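Fewer Hours, Messier Tables

At Womeck we recorded 121 hours of two-arm examples before March, and the policy trained on them was poor. Most of those hours were the same task with everything set out the same way each morning. The model learned our table.

I would now take 55 hours with the goods moved about over twice that from a tidy bench. Snack packets should lean, lie flat and turn up on different shelves. Fruit and veg should vary too. 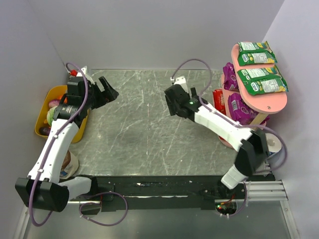 The other thing is mistakes. The Halholm site used to delete any episode with a dropped packet. I think that was wrong. If the operator picks it up again, the recovery is worth keeping, and a model that has never been shown one has little to go on.

Operators get tired as well, and it shows in the data. Four hours a day on the leader arms is enough for anyone. Paying by the episode should stop. It rewards speed and gives you hurried grasps.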